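November 2019

Up before the heat came on, which is a terrible way to live, but I had dough on the brain. I promised Imelda Barredo I'd bring something for the potluck that wasn't a bag of chips (she remembers the chips, she will always remember the chips), and in a weak moment I said homemade ravioli. For everybody! Out of my kitchen! With the one working burner!

So, the yellow dough. I used Léonie's recipe, the one that's mostly yolks, 900 grams of flour and a frankly alarming number of eggs. The man at Stanciu, where I get them, asked if I was opening a bakery. I made two batches so I wouldn't have to wrestle it all at once. The first came together like a dream. The second was dry and sulky and I kept dabbing water on it and swearing, and then I went too far the other way and had to bring it back with more flour. By then there was flour on the table, on my sleeves, on the phone, and in the butter somehow. I kneaded for the whole length of a radio play and I couldn't tell you one thing that happened in it. Somebody inherited a lighthouse, I think.

Maxence called right in the middle, of course. He wanted to know if I still had his good drill. I have had his good drill since February and I told him I'd look for it. Put that on the list for tomorrow - find drill, return drill, act normal.

Then came the resting. Léonie wraps hers in a damp cloth like her grandmother did, and I did that once and got a crust on it like an old shoe, so I'm a zip-top bag person now. I squash the air out as well as I can and zip it up. One lump to a bag, and I'm not fussy about the shape, it's all getting rolled flat anyway.

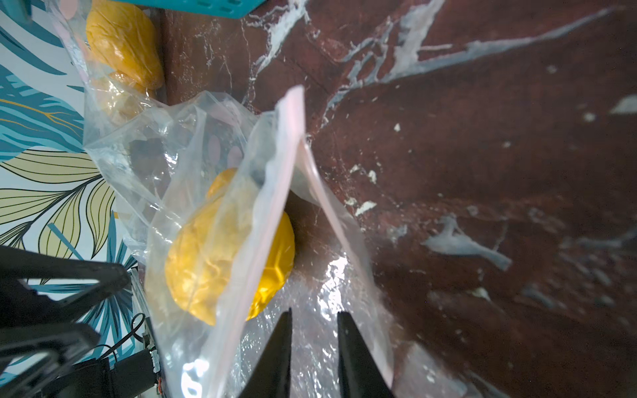 Afternoon

I meant to clean the table while the dough rested. Flour and water on that reddish-brown top turns into paste, and once the paste sets you need a scraper and a good attitude, and I had the scraper. I wiped it with a wet rag first and all that did was move the white around. Hot water, scraper, hot water again. I found a bit of dried something that I'm fairly sure was from last week's dumplings. Not going to think about that!

Gaëtan Mallet came up from downstairs to ask about the noise, which was me and the scraper, and stayed for coffee. He has opinions about ravioli. He thinks squash filling is dessert. I had already roasted the squash, so that was a slightly cold cup of coffee. But he did offer to lend me his pasta roller, the heavy old Darnus with the crank, and I take back most of what I thought about him while he was talking.

The roller is wonderful. It walks across the table when you crank it unless you lean on it with your hip, so I now have a bruise, but the sheets came out so thin and so yellow that I held one up to the window just to look at it. The sulky batch rolled better than the nice one! I don't understand dough and I've been at it for years. I left the nice one in its bag a while longer and had another go after a sandwich, and it behaved.

Evening

All filled and cut and sitting on trays with semolina under them. Some are square. A lot of them are what I'd call a traveler's idea of square. A few burst along the side when I pressed them, and I ate those with butter standing up at the stove, and they were very good, squash and all. Gaëtan is wrong.

Trays in the freezer, which meant taking out the peas, the other peas, and a bread I don't remember buying. The scraps are balled up in a bag in the fridge and I'll cut them into noodles for soup. Still need to ask Imelda if she has a big enough pot, and text Margaux about the ride.

My shoulders hurt. Bath, then bed. The drill is under the sink, by the way, I saw it when I went for a new sponge.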